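Search this site Go

How do you teach a robot to tidy up bowls?

You could write it a rule for every single bowl. Way too slow. So Maarja Stankevičius and Karabo Mokoena at the Vellon lab tried another way. Show it. Over and over.

The trick is a gripper you hold in your hand. Two fingers, soft-ish pads, a camera on top. A person picks stuff up with it and the camera saves everything. Later a robot arm with the same kind of fingers studies the videos and copies. No robot needed in the house at all!

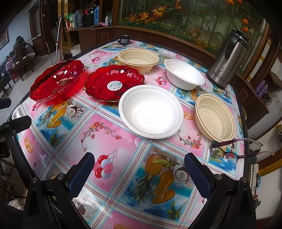

Red dishes, white bowls, tan bowls and a very fruity tablecloth.

Why such a busy table? Good question. Pineapples and balloons printed on the cloth can fool a robot. Is that a real cherry or just ink? If it only ever practices on a plain gray desk it gets muddled in a real home. Shiny things are tricky too, and see-through ones are worse.

So the team went for lots of diffrent tables. 440 practice videos from one set of homes, then 2000 from a bigger set. Same robot both times.

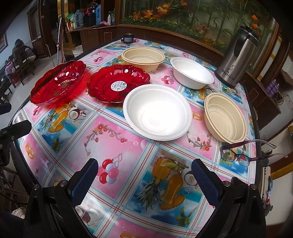

The gripper's view: two dark blue pads, with a wide white bowl straight ahead.

What happened? With the small set the robot picked the right bowl on six tables out of ten. With the big set, nine. Tables it had never seen before, too.

It still mixes up bowls that look nearly the same. Karabo wants to try stacks next, in December.

Try it: grab some kitchen tongs and a plastic bowl. Pick it up by the rim. Now with one eye shut. Harder, right? Thats a bit like having one camera.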